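2023年12月29日

洗濯機の給水時間が延びている件、午前中に手を付けた。6月の時点では低水位まで138秒だったものが、昨日の計測で207秒。同じ水栓、同じコース、同じ水位設定である。水温は計っていないので条件が完全に揃ったとは言えないが、この差は水温では説明できない。

止水栓を閉め、給水ホースを外す。残圧は抜いたつもりだったが、コップ一杯ほど床に出た。本体側の給水口に入っているメッシュフィルターを引き抜くと、赤茶色の粒と白い薄片が詰まっていた。赤茶は配管の錆、白はおそらくカルシウム系の析出物。歯ブラシでこすっても白い方が落ちない。Benditzのクエン酸を水に溶かし、50度程度の湯で濃度を少し上げて16分浸けた。取り出して再度ブラシをかけると、網目の向こうの光が均一に見えるようになった。

ホースのパッキンも確認。Stokov製の汎用品で、内周に浅い圧痕がある。亀裂はないが、同じ溝に戻すと片当たりしそうなので予備に交換した。古い方は捨てずに引き出しへ。径の控えになる。

再計測、141秒と出たのは最初の一回のみで、排水してもう一度やると138秒。6月の値に戻った。よって給水弁の劣化は今のところ考えなくてよい。弁の抵抗値も測る予定だったが省略。テスターは出しただけで終わった。

ついでに脱水時の振動。四隅の脚のうち右手前だけが浮き気味で、手で押すとわずかに沈む。ロックナットを緩めて脚を半回転出し、水準器を縦横に当てて締め直した。Unowの防振ゴムは一枚が硬化していて、爪を立てても跡が付かない。残りの三枚はまだ弾力がある。一枚だけ替えると高さが揃わないため、年明けに四枚まとめて注文する。

午後は洗剤量の見直し。Tapiaの粉末を目安の量で使うと、濃色の綿に白い筋が残ることがある。冬場だけなので溶け残りと判断し、先に湯で溶いてから投入する方法に変えた。すすぎ後の排水は泡なし。濃色のものは裏返して洗い、干すときに裾を軽く引いて縫い目を伸ばす。これでアイロンの時間がかなり減る。
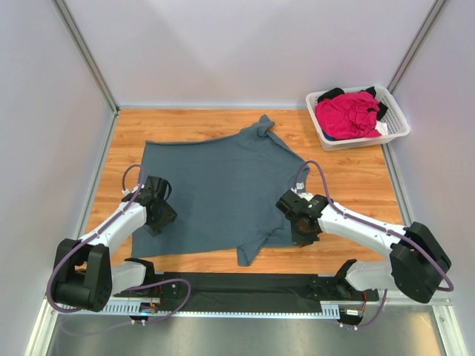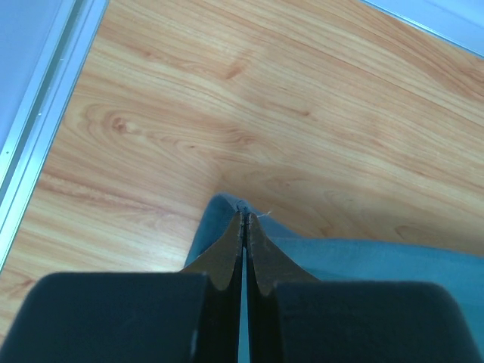
次回までの作業

・防振ゴム四枚を注文。厚みは現物をノギスで測ってから。
・給水フィルターの点検周期を半年に変更。次は6月。
・糸くずネットの縁に小さなほつれあり。縫うか買うか未定。
・排水トラップは今回手付かず。椀を外すのに先の長いプライヤーが要る。
・給水時間の記録に水温の欄を追加。温度計は台所のものを流用する。

夜、シーツを一回。異音なし、ホース接続部の滲みなし。床に敷いた新聞紙は明朝まで置いておく。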